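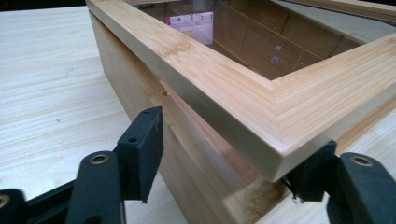 Bamboo box with glass lid, on the table where it stays now.

Community Help > Home and Kitchen > Wood and Bamboo Care

How do I clean a bamboo box with a glass lid, and protect the table under it?

Reading time: 4 minutes

Posted by parnlow_tea, 2022-08-23

Hello to all. I have bought a bamboo box with a big glass window in the lid. The seller told me it is the Stornholm model, but I did not find this name written on it. I use it for tea bags and some small packets of sugar. It stands on a table of very light wood, and I have two problems.

The first problem is the glass. It looks dark when the lid is closed and it shows every reflection in the room, so I also see every finger mark. I clean it with a normal window spray, but the liquid goes to the border where the glass meets the bamboo. After some weeks I am afraid that the bamboo will swell, or the corners will open. The corners are cut diagonally and for the moment they are closed very nicely. I would like them to remain like this.

The second problem is the table. I do not know what finish it has. It came with the apartment and it feels quite dry under the hand. When I move the box, I hear a small scratching sound. I do not see scratches yet, but the surface is so pale that I think any mark will be very visible. Should I put oil on the table, on the box, or on both? In the shop they offered me a bottle of Paisan wood oil and said it is good for everything, but I do not trust so much a product for everything.

Thank you in advance, and excuse me if this was asked before. I searched the older threads and found only cutting boards.

trurnell_bench

Stop spraying on the glass directly, this is the most important. Spray a little on a soft cloth, away from the box, and then wipe from the middle of the glass to the outside. Finish a finger width before the frame. For the border I use a cotton stick which is almost dry. I have had a similar box since April two years ago and the joints did not move.

If the glass can be taken out of your lid, please don't take it out only for cleaning. In mine it is held by thin strips and one of them broke when I was pulling it. I glued it again, but I can see the place.

For the bamboo, wipe with a cloth which is only a little wet, and dry it immediately with another one. Wipe in the direction of the long lines. Most bamboo boxes have already a thin clear coat from the factory, and oil will stay on top of it and become sticky. You can test this: put one small drop of water on the underside of the box and wait some minutes. If the drop stays round, there is a coat and you do not need the oil. If it goes inside and leaves a dark point, the bamboo is open and you can give it a very thin layer. Not inside the box, please, tea takes the smell very fast.

kettle_and_co

just oil everything, I do it every year and never had a problem

parnlow_tea

Thank you both. I made the test with the drop and it stays round, so I will leave the box without oil. For the table I took everything away from it and looked along the surface with the light from the side.

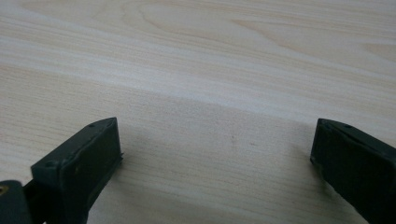

I was looking mostly for scratches along the lines of the wood, and for the place where the box had been standing. I found no ring and no darker square, which made me calm. But I still don't know about the oil for the table. Is the drop test also valid there?

grain_reader

Yes, the same test, but do it in a corner where it does not disturb you if a mark stays. Don't leave the drop more than a few minutes. On a very pale wood I would be careful with any oil in any case, because many of them make the color more yellow, and after that you cannot go back without sanding. If you want to protect an open wood and keep it pale, look for a water-based clear finish and try it first on the underside.

If you must sand, use 300 paper or something near this number, by hand, with little pressure and only along the grain. I once used 1,000 and it was so fine that the finish did not hold well. If your table has a thin veneer, do not sand at all. And if the apartment is rented, ask the owner before any of this.

For the scratching sound, you need felt pads. Buy the thin round ones with glue on one side, a sheet of 24 is enough for this box and for many other things. Before you stick them, clean the bottom of the box and let it dry completely, or they will fall in one week. Check them sometimes, because a grain of sugar can go into the felt and then it scratches worse than before. Also lift the box when you move it, even with the pads.

Contact us | Copyright Community Help | Back to top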